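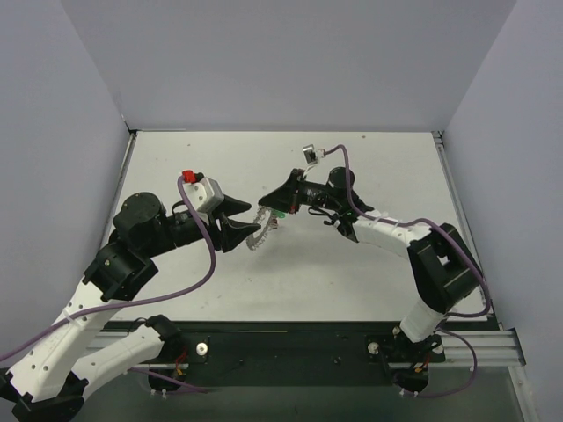
The open afternoon at Standus was meant to be about the big palletising hall, and I had worn sensible shoes for it. The hall was shut for floor painting, so those of us who had come out to Cendton on the 226 bus were taken upstairs to see the small stuff, and I ended up spending most of my visit at a bench cell called Pako. I have no regrets, although my shoes were wasted. Pako is two arms bolted to a long black plate, with pale walls on three sides, and its working life consists of passing small awkward things from one hand to the other. The links are white and printed. The cables are purple, which I had put down to taste until the technician on duty said it was what the supplier had on the shelf. When a toothed ring is held up between the two grippers it looks like the start of a very slow relay race.

The technician had been asked to talk about what the cell could do. He did this in a couple of minutes and then talked about looking after it for the better part of an hour, and you could tell which he'd rather be asked about.

The day begins with a wipe of the table. No sprays, just a barely damp cloth, and then a look along the seams for anything small that has rolled off to live there. After that both arms are sent to their rest position and he watches them go. He doesn't measure anything at this stage. He says a tired servo has a way of arriving, a sort of shuffle at the end, and that he knew one was going well before the software had an opinion. I asked to see a tired one. He had it in a drawer, and it looked precisely like a healthy one.

Then the cables. Most of Pako's trouble is cable trouble, he said, in the tone of somebody who has lost weekends to it. Each wrist has a camera on top with a lead coming off it, and the lead has to have enough slack for the wrist to turn and not so much that it wanders in front of the fingers. There is a right amount. It is arrived at by cutting a zip tie, moving the lead a finger's width, fitting a new zip tie, and running the arm through its full reach while muttering. The bin under the bench was a quarter full of zip tie ends. On the way round I saw a notice asking people to use the reusable kind, signed by Gallardo, which I first took for a manager and later learned is the cleaning contractor. 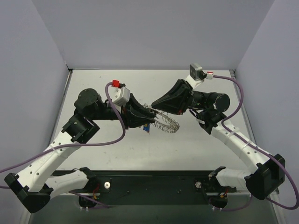 The maintenance sheet hangs on a clipboard at the end of the bench and has 6 lines on it. Screws on the base plate, screws on the elbows, gripper fingers, camera leads, servo leads, table. Somebody has added "kettle" in biro. The screws are checked by hand with a driver, and the printed parts get a squeeze and a close look round the bolt holes, where they like to crack. Spare links are printed downstairs overnight. He keeps 3 of each on the shelf and regards anyone with fewer as a gambler.

A visitor from the back wanted to know what happens if an elbow link breaks in the middle of the day. We were shown, on a spare arm, and it was a more domestic business than I'd expected. Power off at the wall first. Support the forearm with your other hand, or it will come down on your knuckles. Take a photo of the wiring on your phone, however sure you are. Undo the bolts into a saucer (it was an actual saucer, with a rose on it), swap the link, bolts back finger tight, then nip them up in turn. After that the arm has to be told where its joints are again, and this took longer than the repair, with a good deal of peering.

There was one failed attempt, when the spare arm raised itself smartly and pointed at the ceiling. He switched it off, turned one connector round and said that was why you take the photo. He had not taken the photo.

Tea was at four, in the canteen, with a decent fruit cake. The palletising hall is due to reopen next month and they have promised us another go at it. If you're tempted, get off at the stop after the roundabout, whatever the leaflet says, and ask for the stairs at the back if you'd like to see Pako as well.

August
By our visits correspondent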